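Ticket: Pantry labels printing shifted and half size
Product: Vokodis Label Maker (desktop)
Opened by: Plelberg Home Kitchen Blog
Status: Waiting on customer, then Resolved

Hi Vokodis folks! I've been using your label program for my recipe cards and pantry jars for ages and it's been great, but since the August update my cards come out tiny and shoved over to the left. I print on the Flindberg card stock, the kind with 3 cards to a sheet, and I have the right template picked (I checked, and then I checked again, and then my spouse checked). The preview looks perfect. The paper does not!

What I've tried so far: restarted everything, took the printer driver off and put it back on, made a brand new template from scratch. I also tried the plain text cards with no picture on them and those print just fine, which made me think it's something about the picture cards. All my carrot recipes are on picture cards, so you can imagine I'm a little stuck. The one I keep testing with is my glazed carrot card, and the picture on it is this one.
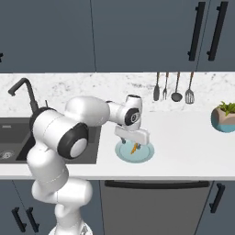

Card picture, glazed carrots: carrot on a light blue plate.

Update, 4:15 pm. Okay, I did what your auto-reply said and looked at the print scale. It says 80 percent. I never set that! I changed it to 100, hit print, and it went right back to 80 the next time I opened the box. So the program is either remembering something old or getting it from somewhere else. The sheet I printed before it flipped back was the right size but still too far left, so I guess I've got two problems and one ticket, sorry.

Update, 5:40 pm. More poking around. I opened one of my old jar labels (paprika, if it matters) that also has a picture, and that one opened at 67 percent. Different number, same trouble. Then I made a new card and put the very same paprika picture on it, and it printed full size. So it looks like the scale is being saved inside each old card file, and the new ones are clean. I'm pretty proud of that one.

Update, next morning. Got your note about the "Keep layout from earlier version" checkbox, thank you!! It was on. I turned it off, saved the carrot card under a new name, closed the program all the way and opened it again, and it stayed at 100. For the left shift, I switched the paper source from Auto to Rear Tray like you said and the margins line up now. I ran a whole sheet and cut it and the edges are even on all sides.

One leftover question: is there a way to turn that checkbox off for the whole folder? I have a folder called Võ with all my soup cards in it and I'd really love to skip opening them one at a time. If there isn't, you can go ahead and close this, and I'll put on some music and work my way through the soups.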